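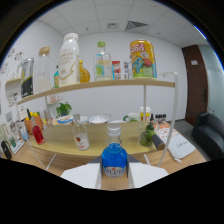
# Setting out bottles on a two-tier shelf

Applies to open display units with one upper shelf and a tabletop below. The method is the one used for the Sudine sample corner and was last revised by Kianoush Karimi in February. It assumes mixed containers: glass bottles, jars, cans, plastic bottles and small boxes.

## Before you start

- Clear both tiers completely and wipe the boards with a damp cloth, then a dry one.
- Check that each screw cap is fully closed. Turn it until it stops, then invert the bottle over a sink for a few seconds.
- Wipe the base of every container. Residue under a base marks bare wood within a day or so.
- Leave out anything with a missing or unreadable label. Coloured liquids in clear glass are the usual offenders, and they must not be identified by colour.

Keep cleaning fluids and other chemicals on a separate unit from food and drink.

## Order on the upper shelf

1. Put the tallest containers down first. They fix the spacing for everything else.
2. Place heavy glass close to an upright or a leg. Boards sag most at mid-span.
3. Fill in with the medium bottles. Leave 2 cm between neighbours, enough for a finger and thumb either side of the neck.
4. Add small boxes and short containers last. A short item goes beside a tall one, never behind it.
5. Turn all labels to face the front edge.

Set the front row back from the edge by the width of a cap. On the Wako unit, whose boards are 333 mm deep, this still leaves room for a second row, but we don't use it.

## Moving a single bottle

Grip the body below the shoulder and above the label. Lifting by the cap is acceptable for empty bottles only. Keep the bottle upright, bring it straight out towards you until it is clear of its neighbours, and then raise or lower it. To put it back, reverse the order – height first, then depth.

If the neck is likely to touch the shelf above, measure. Our tall bottles stand nearly 136 mm high with the cap on, and the gap has to exceed that by a comfortable margin.

## Checking the result

Stand at normal reading distance. Every label should be legible without moving anything. Press lightly on the front edge of the shelf; if glass rattles, the spacing is too tight or a foot of the frame needs adjusting.

Repeat the cap check whenever stock is changed. Cracked caps are replaced, not taped – spares are in the Tello drawer.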